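Guides > Bench basics > Pouring between test tubes

Pouring Coloured Liquid from One Test Tube to Another

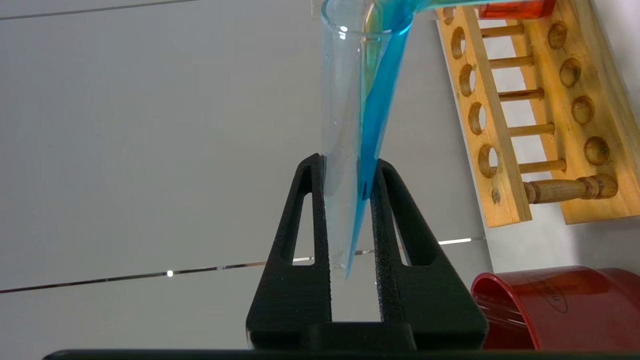 One reader of the earlier version objected that pouring is a waste of time when a dropper does the same job with no spills. A dropper is the better tool for small corrections. For moving most of a tube's contents it is slow, and it leaves a film of colour inside the bulb that carries over into the next liquid. This page covers the direct pour, tube to tube, with the liquid running down the inside wall.

What you need

– Two clean glass test tubes of the same size, without chips at the rim
– A test tube rack, wooden or plastic
– Water and food colouring
– A tray with a raised edge
– Paper towel and a marker

We use the Pelico plain-rim tubes, stock number 1038, and a Tillunano wooden rack. Any similar set will do. Tubes with a flared lip pour a little more cleanly than plain ones but take up more room in the rack.

Preparing the liquid

Make the colour up in a jug and fill the tubes from there. Mixing in the tube is harder than it looks, as the column is narrow and the dye tends to sit in one layer. For a class quantity, add the dye to 800 mL of water and stir until no streaks are left. Blue shows up well against clear glass. Yellow is hard to see in a thin stream and should be kept for practised hands.

Fill the pouring tube no more than half full. A full tube lets go of its contents almost as soon as it is tilted, and the first part of the pour is the part most likely to miss.

Setting up

1. Place the tray on a level surface at elbow height.
2. Stand the rack at the back of the tray, on the side of your pouring hand.
3. Mark the fill line on the receiving tube with the marker. Leave at least two finger widths clear below the rim.
4. Dry the outside of both tubes. Wet glass slips.

Pouring

1. Hold the receiving tube upright, gripping the lower part. Use light, even pressure from both sides.
2. Bring the pouring tube across from the side and rest its mouth on the rim of the receiving tube. Glass should touch glass.
3. Tilt slowly until the liquid reaches the mouth. Pause there for a moment.
4. Tilt a little further, until a thin ribbon forms and runs down the inside wall. The wall slows the liquid and keeps air out of it.
5. Keep the angle steady. As the pouring tube empties, it will need to be tipped further to hold the same flow.
6. Stop just short of the mark. Turn the pouring tube upright in one quick movement, touching its lip to the inside of the rim to take off the last drop.
7. Return both tubes to the rack.

Common faults

Liquid runs down the outside of the pouring tube. The tilt is too shallow or too slow at the start. Wipe the lip dry and begin again with a firmer tilt.

The flow comes in gulps. Air is entering the pouring tube in large bubbles. Reduce the angle until the liquid no longer fills the whole mouth.

Splashing at the bottom. The stream is falling down the centre of the tube. Move the pouring lip so that the liquid meets the wall.

Droplets stay on the glass above the liquid. These are harmless in plain colour work. If the amount matters, leave the tube standing for a few minutes and read the level at the bottom of the curve.

Changing colours

Rinse the pouring tube twice with clean water before the next colour. Blue left in the tube will turn yellow liquid green, even in a small amount. For orange or red, rinse until the water runs clear against a white towel. Drain the tubes mouth down.

Cleaning up

Food colouring marks unsealed wood. Blot spills on the rack straight away and dry it standing on end. Haque bottle brushes in the narrow size reach the round bottom of a standard tube – push gently, as the wire tip can crack thin glass. Check each rim under a lamp before putting the tubes away, and discard any that are chipped.

Tikau Bench Guides, sheet 69 | Contact | Copyright Tikau | Back to top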